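Skikeo Two-Arm Sorting Table
For laundry rooms, lost-and-found desks and small shops

Many customers write to us with the same question: can a machine do the small chores already? Our answer is yes for some of them, and slowly. Sorting caps and soft fabric goods into bins is one where we are ready to sell.
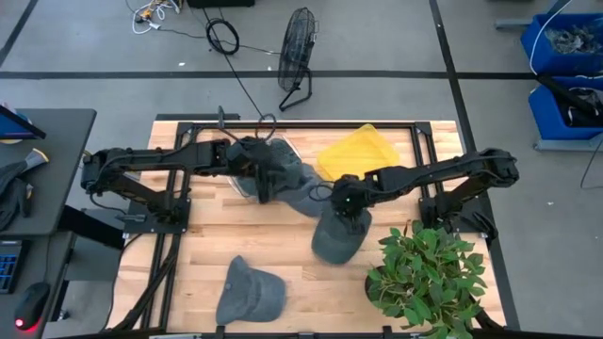
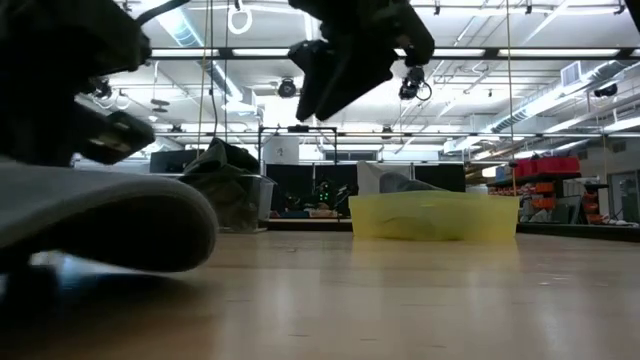
Two black grippers, gray fabric and a yellow container in both views.

The table does not fold. Shirts and towels are still work for a person, and we prefer to say it before you order.

Price: 3000 per month, with setup and 9 hours of training
Item list: 30 types at delivery, more on request
Order code: Puvach 456

Please keep one trained person in the room when the arms are moving - also at night.

For a visit on Tuesday, write to Verna Tran in sales. Questions about spare finger pads go to Magdalini Giannakopoulos.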